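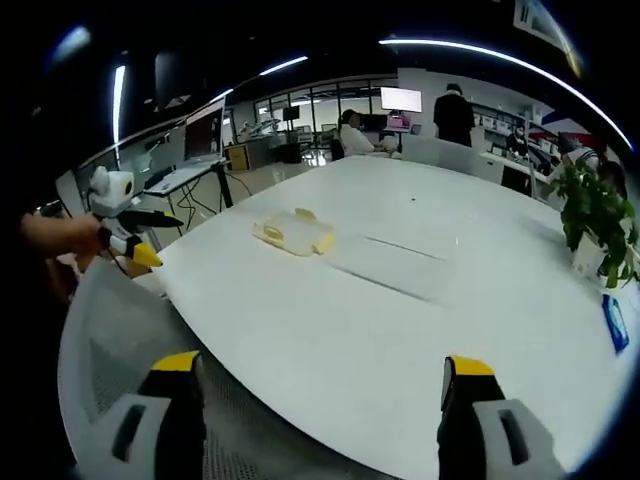

4.2 Where people sit when no desk is their own

The second part of our study is about the shared tables on the upper floor at Grewal. Before the move, each employee had a fixed desk with drawers. After the move, the drawers were replaced by lockers near the stairs, and the staff could sit at any table. The tables are wide and white, and the office chairs have grey mesh backs (Figure 3). We asked the staff to fill in a short seating diary each day, and we received 2,687 entries from 57 people. An entry gives the table, the time of arrival, the time of leaving and one line of free comment.

The first result is simple. Most people came back to the same place, even when a better lit one was free. In the interviews they often spoke of "my table", and then corrected themselves. One employee from the billing team told us that she felt like a guest when she sat near the windows, although she had been with the company longer than anyone else on the floor. We heard similar words from the newer staff, which we did not expect. Our earlier work at Skinell had suggested that this habit grows slowly with the years of service.

The second result concerns noise. Teams which talk a lot on the telephone moved towards the kitchen during the first weeks, and the quiet teams moved away from it. The management did not ask for this. By October the borders were so stable that a visitor could be told "go to the billing side" and would find it. We think that such borders are a kind of agreement, made without any meeting. They can also exclude. Two part-time workers wrote that they arrived late in the morning and found only the places beside the printer, and that after some time they preferred to work from home.

The comments in the diaries were coded by the second author and by Renu Mishra, who worked separately and then compared their lists. Differences were discussed until both agreed. The category "comfort" gave the most trouble, as it was used for the chair, for the temperature and for the neighbours – sometimes all in the same line. We kept it as one category, and we ask the reader to treat the numbers in Table 5 with care.

A limit of this part is that the diary was voluntary. People who were unhappy with the new rooms had perhaps more reason to write. We also have no entries from the sales team, whose manager, Deepak Tripathi, asked that they join only in the interviews. Their answers are reported in Section 4.3.

Correspondence: Chiyo Kinoshita, Shared Workplace Study | © The authors | Back to top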